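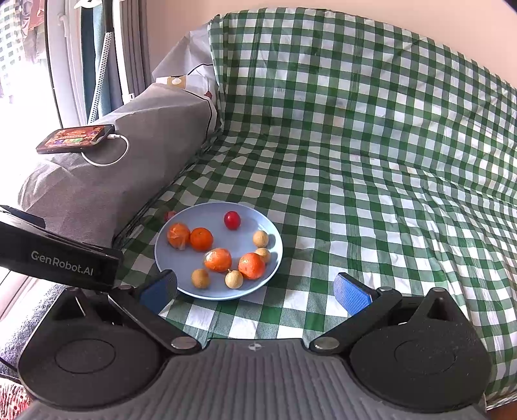

Keeping drills and taps sharp, straight and findable

Most of the broken taps and wandering holes I see in home workshops come down to a handful of habits. None of the tips on this page needs an expensive machine. They are written for someone with a bench drill or a small mill, a vice and a box of cutters of mixed age.

Centre drills and spotting

A centre drill is made for putting a 60 degree hole in the end of a bar so that a lathe centre will sit in it. It will start a hole on the drill press as well, but the little pilot on the end is weak and breaks easily. If you are only trying to stop a twist drill from skating about, use a spotting drill. It is stubby, stiff and has no pilot.

The spotting drill should have a point angle the same as the drill that follows, or a bit flatter. If the spot is too steep, the outer corners of the twist drill touch first and chip. With carbide drills this matters a good deal. With ordinary high speed steel you will get away with it more often, but the hole may still come out bell-mouthed.

Spot to slightly more than the finished diameter and you get your chamfer for nothing.

If you have no spotting drill, a good centre punch mark and a short drill will do. Cut down a broken drill, regrind the point, and keep it for this.

Choosing the tapping size

The charts on the wall in most workshops give a drill size for something near 75 per cent thread engagement. That is fine in aluminium and brass. In stainless or tool steel it is more thread than you need, and the tap has to work very hard to cut it. Going up by 0.1 or 0.2 mm on an M6 hole takes a lot of the load off and the bolt will still break before the thread strips, provided the hole is deep enough.

For M6 x 1.0 the chart says 5.0 mm. In stainless I drill 5.2. For M8 x 1.25 the chart says 6.8 and I drill 7.0.

Check what your drill really cuts before blaming the chart. A badly ground 5.0 can easily leave a 5.15 hole. Drill a piece of scrap and try the shank of the next drill up in it.

Which tap for which hole

Spiral point taps push the chips ahead of them. Use them for through holes. Spiral flute taps bring the chips back up, so they suit blind holes. They are weaker in the core than the spiral point sort and do not like being leaned on.

Straight flute hand taps come in sets: taper, second and plug. They can be used in either kind of hole but you must back them off to break the chip. Half a turn forward and a quarter back is the usual advice. In practice you can feel when it wants to go back.

Forming taps cut nothing at all. They squeeze the metal into shape, need a larger hole than a cutting tap, and leave no chips in the bottom. They are very good in aluminium and quite hopeless in cast iron.

I have a set of Kakakhel straight flutes that must be older than I am and a packet of newer Mumano spiral points. The old ones stay in the drawer for cleaning up rusty threads. Don't use a good tap for that job.

Getting the tap started straight

If the hole was drilled on the machine, leave the work where it is. Take out the drill, put the tap in the chuck and turn the spindle by hand for the first two or three turns with the power off at the wall. Then loosen the chuck and finish with a tap wrench.

For work that will not fit under the spindle, make a guide block. Take a piece of square bar 40 mm long, drill it through with clearance holes for the taps you use most, and hold it flat on the work while you start. It takes ten minutes to make. Mark the sizes on the side with number stamps, as felt pen comes off with the first drop of oil.

Use a wrench the right size for the tap. A big wrench on an M3 tap gives you no feel whatever, and the first you know of trouble is the click.

Cutting fluid

Any fluid is better than none. For steel I use a sulphurised cutting oil, brushed on. It smells and it stains brass, so keep it away from anything yellow. For aluminium, paraffin or white spirit works well, with the window open and nothing hot nearby. Cast iron is drilled and tapped dry, and so is most brass.

Trundia paste is handy for tapping upwards or into the side of a part, where oil would run straight out. A tin lasts years. Keep the lid on or it fills with swarf.

Speeds for small drills

A 5 mm high speed steel drill in mild steel can run at close to 2,000 rpm if it is sharp and you keep oil on it. Halve that for stainless, and do not let it rub. Stainless hardens under a dull drill in a couple of seconds, and after that you will be there all afternoon. Steady pressure, no dwelling, and lift out cleanly to clear the flutes.

In aluminium you can go a good deal faster, and most small bench drills will be at the top pulley before they run out of sense.

If the drill squeals, slow down or push a little harder. If the corners of the drill have gone blue, it has been running too fast and needs regrinding past the blue part.

Deep holes

Once you are deeper than three diameters, the chips stop clearing themselves. Come right out of the hole every diameter or so, brush the drill, add oil and go back in. Past 8 diameters I start with a short drill and change to the long one when there is enough hole to guide it. Go in with the long one at low speed and bring the speed up once it is inside. A long drill run at full speed in open air can whip and bend.

Broken taps

If there is a stub showing, try a pair of small pliers and plenty of oil before anything else, working it backwards and forwards. If it is flush, a centre punch and some sharp taps will often shatter a carbon steel tap into bits you can pick out. Wear glasses for this. High speed steel ones are tougher and may need a carbide burr or a trip to someone with a spark eroder.

In aluminium, a warm strong solution of alum will eat out a steel tap and leave the work alone. It is slow. Leave it overnight, keep it topped up, and do it outdoors or in a shed.

Storage

Loose drills in a tin knock each other blunt. A drilled block of hardwood costs nothing and you can see at once which size is missing. I put the tapping drill next to its tap, in the same row, with the clearance drill behind it. Flukent make a plastic stand laid out in much the same way if you would rather buy one.

Wipe everything with an oily rag before putting it away, especially in an unheated garage -- August is no trouble but the spring and autumn damp will have a bright drill brown within a week.

Drills that need regrinding go in a separate jar. Do not put them back in the block.

Ehsan Hayat

Next page: Sharpening twist drills on a bench grinder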